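Keep the Folded Things Flat
Mon 3 August

We cleared the long table again last week, and I want to make a case for something that will sound small. When you put a shared table back in order, deal with the paper and card things first and the hard things last. Most people do it the other way round. They pick up whatever is heavy and solid, feel that they've made progress, and leave the sheets and flat packets to be pushed in wherever there is a gap.

I have been keeping house at the Clendwood rooms for five years and I did it the wrong way for most of them. A jar can go anywhere. A game board can't. It has been folded by someone at a factory along certain lines, and it will go on folding along those lines if you let it. Bend it the wrong way once, to get it past the side of a box, and it will never lie flat on a table again. The counters slide to the middle and the children complain, and they are right. 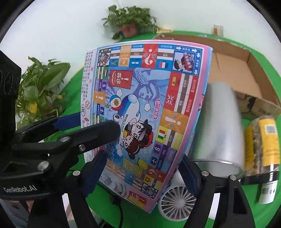 Travel games in the Monopoly style suffer worst, in my experience. They're large, the surface is glossy and the print comes away at the creases. People are fond of them because of the flags and the prices, and they get played with until the corners go soft. I don't think the answer is to buy better ones. A cheap board that is put away properly will outlast a dear one that isn't.

Xinyi Xu, who shares the Thursday tidy with me, disagrees with a good deal of this. Her view is that a game is there to be used up, and that time spent nursing a sheet of printed card would be better spent getting the floor clear. She also says that if I want things flat I should put up a shelf. She has a point about the shelf. The one we have is 35 centimetres deep, too shallow for a board left open, and the deeper one from Clasport has been on our wants list since May.

Where I won't give way is on boxes. A brown cardboard box is the most useful thing in the building and the most badly used. It gets opened, the flaps go in out of the way, and from then on it's treated as a bin with good manners. Packets go in on top of packets. If the box came with a card insert, the insert is usually thrown out on the first day, and that is a mistake. A divider standing in a box keeps tall things tall and stops the rest sliding under them. Leave it in.

Then there is stationery. I would keep it out of the mixed boxes altogether. Scissors, punches and staplers are heavy for their size, they have edges and springs, and they sink to the bottom and sit on whatever is soft. They also get borrowed more than anything else, so every time one is wanted the whole box is turned over.

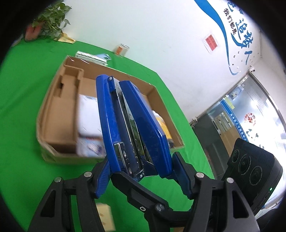 A large blue stapler, open, with the box behind it on the green cloth.

Zulkifli Tarigan, over at the Gakcombe hall, keeps his in a drawer by the door with nothing else in it, and people put them back. I went over to look at it and came home and emptied one of ours. It took 22 minutes, most of it spent on old receipts.

The cloth is the last thing we argue about. Xinyi would have it off between sessions and I would leave it on. A bright cloth shows up the small bits of card that would otherwise go home on somebody's sleeve, and it's kinder to a glossy board than a bare top. It does need shaking out more often than it gets. I'm on the rota for that this month, and she has already reminded me.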